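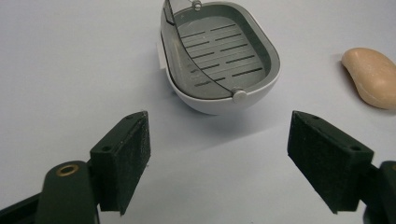

Is the Masitz hand gripper kit worth buying if you only want to record small household tasks?
At 184 euro it's fair value for light objects, provided you budget for spare pads.

Posted in July by Aidan Hayes

dideo_darragh wrote:
Spare pads, plural. I'm on my second set and I've had the thing 2 months. Masitz call them "long-life". Long compared to what, a mayfly?

EabhaM wrote:
Mine are grand after 61 sessions. Are you squeezing the soap or wrestling it?

dideo_darragh wrote:
Soap is slippery, Éabha. I grip accordingly.

AineB wrote:
I'd disagree with Aidan on value. The Likau one has a softer trigger and you can do an hour without your thumb filing a complaint. Soap into dish, soap out of dish, lid down, repeat. After 60 goes you'll care about the trigger far more than the price.

Aidan Hayes wrote:
I had the Likau on loan. Lovely trigger. The software wanted a new login every morning and once forgot I existed.

AineB wrote:
That was fixed in the last update.

Aidan Hayes wrote:
So I was told in the one before it.

EabhaM wrote:
Does anyone know if Campbell pads fit the Masitz? They're half the price.

dideo_darragh wrote:
They do if you trim them. Ask me how my kitchen scissors are.

This site uses cookies. Accept / Manage
Contact | © Dideo Forums | Back to top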